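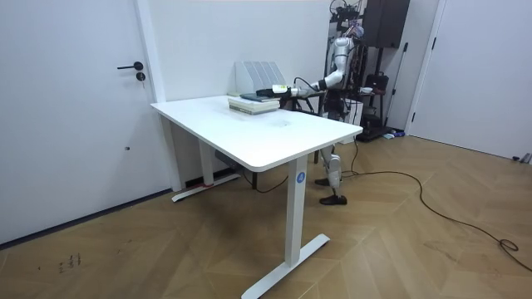

The white standing desk, with the blue "A" label on its front leg

Progress report to the fund, 5/31/26
Petono Family Ski Days, second season

The season is closed and we can report on the first part of the grant. We held five family days, four on the Rokudari slope and one at Irum, where the snow stayed longer. In total 1,080 children and parents took part. The Irum day was the smallest, as the bus from the valley did not run that morning and many families had to turn back.

With your support we bought 60 pairs of children's skis and 31 helmets. The helmets were fewer than we planned – the price went up between our application and the order. Azimi lent us the missing ones until the end of the season and they are now returned.

The beginners' lessons were full every time. The cross-country track was less used than we hoped, and we think the start was too far from the car park. Next winter we want to move it behind the lift house, if the landowner agrees.

Still open are the repair of two sledges and the printing of the Rokudari trail map. The text of the map is ready, but the drawing has to be made again with the new track.

We ask kindly to move the unused printing money to the next period. The full accounts will be sent in August, together with the plan for the third season.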